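Conveyor talk - my notes, Oct 26, 2023

Slide 1. Say hi, wait for the door to close. Ask who has a belt at work. Ask who has ever been told to leave it alone. (Same hands, usually!)

Slide 2. Why I care. I spent 9 years at Fellano on the packing side, and the belt was the thing everybody stood next to and hardly anyone looked at. Then I moved over to Ivusau and suddenly looking at belts was my whole week. Tell the December story here, the short version - we lost a full shift over one roller bearing and I ate two vending machine dinners.

Slide 3. The walk. I do it before coffee, start at the drive end, finish at the tail. 203 steps in the Hailu building, and yes, I wear the bad shoes. Don't read the checklist out loud, they have the handout.

Slide 4. Tracking. Go slow here, people get lost. A belt wanders toward the side it touches first. Small turns on the adjuster, then let it run and go do something else. Last time I rushed this part and got 2 questions that were really the same question.

Slide 5. End rollers. Leave this one up while I talk.

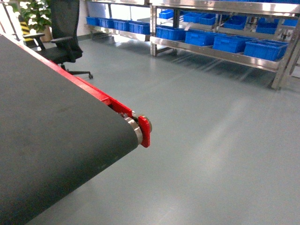
Photo: Premodska training slides

Point at the end of the red rail first, then the little end plate that holds the shaft, then the silver hub just inside it. I love a bearing you can get your eyes on without taking anything apart! Mention the gap between rail and belt - at our place that's where tape and label scraps end up, so I bring a flashlight. The belt has faint scuffs near the middle. Ask the room whether they'd write those up. I'd note them, and compare next month.

Slide 6. Lockout before fingers. Say it twice.

Slide 7. Questions. If it's quiet, ask about noise, someone always has a squeaky one. Handouts are by the door, I printed 80.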